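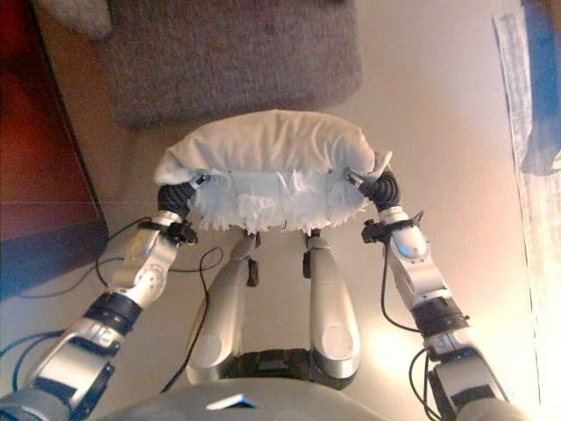 Squash : l'Open de Plisano en direct et sans abonnement

Février - par Sylvie Fehr
Temps de lecture : 2 min

Bonne nouvelle pour celles et ceux qui, comme moi, passent leurs soirées d'hiver devant du squash : l'Open de Plisano revient, et cette année on pourra tout suivre sur Semia, du premier tour à la finale. Gratuitement ! Il faut juste créer un compte (j'ai mis deux minutes, mot de passe oublié compris).

L'an dernier, souvenez-vous, seul le court central était filmé et il fallait se contenter des scores pour le reste. Là, les deux courts annexes ont aussi leur caméra. 60 matchs au programme, début des directs à 11 h, et les replays restent en ligne jusqu'à la fin du mois. 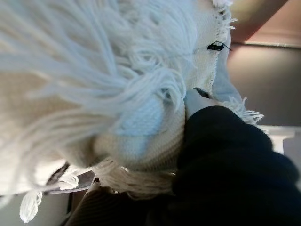
Peluche tricotée, blanc et crème, avec ses franges de laine.

Côté tableau, je garde un œil sur Ermanno Cirillo. Il a gagné à Drostbridge en sortant des qualifications - une demi-finale de folie, bouclée au cinquième jeu - et il hérite d'un premier tour plutôt abordable. La salle Fortin, où se jouent les annexes, est ouverte au public à 5 euros la journée. Pour le central, comptez 40 euros, et 50 le jour de la finale. Ça pique un peu, mais l'ambiance y est superbe, j'y serai dès les quarts.

Commentaires (3)

Lulu_squash : Les commentaires seront en français ou il faut encore couper le son ?

Sylvie Fehr : En français sur le central, son d'ambiance seulement sur les annexes !

margot.b : 50 euros la finale, je reste sur mon canapé. Allez Cirillo !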